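Notas de aula: Direito do Consumidor, unidade 4
Responsabilidade pelo fato e pelo vício do produto

## 1. Delimitação

O Código de Defesa do Consumidor (Lei n.º 8.078/1990) separa dois regimes. O fato do produto (arts. 12 a 17) trata do dano causado à pessoa ou ao patrimônio por defeito de segurança. O vício (arts. 18 a 25) trata da inadequação do bem à sua finalidade, da perda de valor ou da divergência de quantidade. Um mesmo produto pode gerar as duas pretensões, com prazos distintos.

## 2. Fato do produto

Respondem, independentemente de culpa, o fabricante, o produtor, o construtor e o importador. O comerciante responde nas hipóteses do art. 13: fabricante não identificável, identificação pouco clara ou má conservação de perecíveis.

Excludentes (art. 12, § 3.º), com ônus da prova do fornecedor:

- não colocação do produto no mercado;
- inexistência do defeito;
- culpa exclusiva do consumidor ou de terceiro.

A pretensão prescreve em cinco anos, contados do conhecimento do dano e de sua autoria (art. 27).

## 3. Vício do produto

A responsabilidade é solidária entre os fornecedores da cadeia. Não sanado o vício em 30 dias, o consumidor escolhe entre substituição, restituição da quantia paga e abatimento proporcional do preço (art. 18, § 1.º). O prazo pode ser alterado por convenção, entre 7 e 180 dias; nos contratos de adesão, a cláusula exige manifestação expressa e em separado.
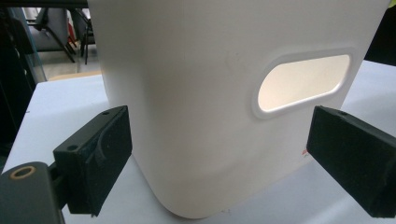

*Fig. 1. Recipiente plástico branco com abertura oval para a mão.*

Prazos decadenciais para reclamar de vício aparente (art. 26):

| Tipo de bem | Prazo |
|---|---|
| Não durável | 30 dias |
| Durável | 90 dias |

O prazo corre da entrega efetiva. No vício oculto, corre do momento em que o defeito fica evidenciado.

## 4. Caso para discussão

Divya Nambiar comprou da revendedora Jarex um lote de 10 recipientes fabricados pela Woltasa, para uso doméstico, por R$ 412. Decorridos 105 dias da entrega, uma alça rompeu-se durante o uso e o conteúdo danificou o piso da residência. O reparo do piso foi orçado em R$ 3.198. A Jarex recusou o pedido e alegou decadência.

Pontos a desenvolver por escrito:

1. Enquadrar separadamente o rompimento da alça e o dano ao piso.
2. Examinar se o vício era aparente ou oculto e fixar o termo inicial do prazo.
3. Verificar a legitimidade passiva da Jarex para cada pretensão, considerando que o fabricante está identificado na nota fiscal.
4. Indicar as provas que cabem à Woltasa.

Entrega em até duas laudas, ao monitor Ankit Dwivedi. Leitura prévia: arts. 12, 13, 18, 26 e 27 do CDC.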